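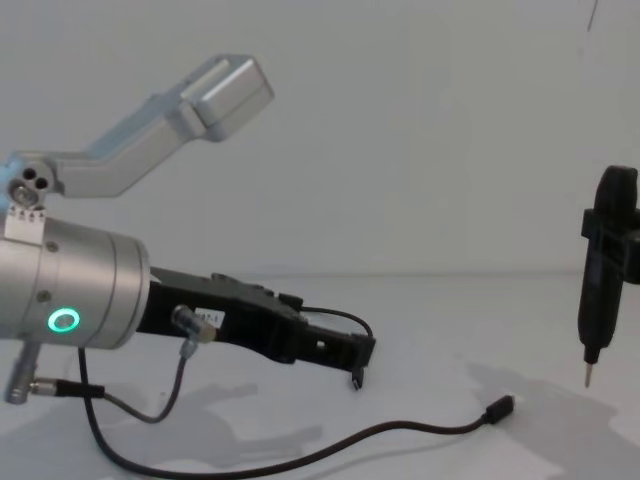

Brazo con la pinza de Nerkum a la izquierda, atornillador a la derecha. Anillo en verde.

Julio, domingo por la tarde (sí, domingo, ya lo sé)

Sigo con la evaluación del kit de atornillado de Nerkum, el que nos ofrecieron para la línea de cajas de conexiones de Drurnthorpe. Apunto las cosas según van saliendo, que la última vez lo dejé para el lunes y Kieran me tuvo que recordar la mitad.

Primero lo bueno: el montaje mecánico va muy bien. La brida encajó a la primera, los tornillos venían contados y con uno de repuesto, y el soporte acodado de encima de la muñeca se pone en un momento si antes aflojas la articulación (en el manual lo dice al revés, primero apretar y luego orientar, y así no hay manera). He dejado la carcasa plateada del final inclinada, bastante por encima de la pinza. Elīna la prefería más baja, pero con más inclinación me quedo tranquilo de que no toque nada al girar la muñeca. Lo podemos discutir.

Lo malo, los cables. ¡Madre mía, los cables! El kit se vende como «integrado» y luego tienes el bucle que baja por debajo de la muñeca y vuelve a subir, el finito que hace un arco por encima del dedo, y el gordo, que me cruza media mesa y acaba en un conector suelto. Ese lo he dejado sin enchufar a propósito: quiero preguntar antes a Nerkum por la asignación de pines, porque la tabla del manual y la de la hoja que vino en la caja no coinciden. En una el 3 es alimentación y en la otra es señal. No me la juego con el único controlador que tenemos prestado.

El conector pequeño que cuelga por debajo de la punta del dedo tampoco me convence. Tal como está, queda apuntando a la mesa, y en cuanto bajemos a coger una pieza va a ser lo primero que pegue. Opciones que se me ocurren:

— girarlo hacia atrás y sujetarlo con una brida de plástico al cuerpo de la pinza
— pedir a Foulkes el acodado, que ya nos hizo uno parecido para la otra celda
— imprimir una tapa, aunque con lo que pesa ya el conjunto no me apetece añadir más cosas

Voto por la primera para salir del paso y la segunda si al final compramos.

Pruebas en seco de esta mañana, con los cables de señal desconectados y moviendo solo el brazo: 300 ciclos de aproximación y retirada, a velocidad reducida. Dos paradas. La primera en el ciclo 62, por culpa mía, tenía mal puesto el límite de la zona. La segunda en el 111 y esa no la entiendo: el brazo se quedó quieto, sin mensaje en la consola, y arrancó otra vez al rearmar. He guardado el registro en la carpeta compartida, con el nombre «parada_rara». Si alguien lo mira antes que yo, que apunte aquí lo que vea, por favor.

El atornillador. Lo tengo colgado casi vertical en su soporte, un poco ladeado, con la punta hacia abajo. Lo quiero más recto antes de empezar con tornillos de verdad. La mordaza agarra bien por la mitad de arriba, pero el bloque que sobresale por el lado izquierdo le quita sitio a la pinza si entramos desde ahí. He probado a mano a meterlo por delante y cabe de sobra, así que igual basta con cambiar la trayectoria y no tocar el soporte.

Comparación rápida con la oferta de Fotance, que me la ha pedido Elīna para la reunión:

Nerkum: pinza y atornillador por separado, dos programas, manual flojo. Soporte técnico simpático y rápido (me contestaron un sábado por la noche, eso lo valoro mucho). Nos dejan el kit hasta fin de mes.
Fotance: todo en una pieza, menos cables, pero hay que comprar sus puntas y el plazo de entrega es larguísimo. Sin préstamo, solo demostración en su sede.

A día de hoy me tira más Nerkum, con la condición de que aclaren lo de los pines y nos den un cableado más corto. Para la aceptación pediría 1000 tornillos seguidos en la pieza real, sin paradas sin explicar. Kieran dice que es mucho pedir a un kit en préstamo. Yo creo que es lo mínimo si lo vamos a poner en Drurnthorpe en dos turnos, la verdad.

Pendiente:
Escribir a Nerkum por la tabla de pines, adjuntando las dos versiones.
Recoger el cable gordo con velcro por detrás de la base.
Enderezar el atornillador y volver a enseñar el punto de recogida.
Mirar el registro del ciclo 111.
Devolver a Kieran la llave dinamométrica, que lleva una semana en mi cajón.

Nota de las siete y media: Elīna ha contestado por el chat, está de acuerdo en dejar la carcasa alta por ahora, pero quiere repetir los ciclos a velocidad normal antes de decidir. Mañana los lanzo a primera hora.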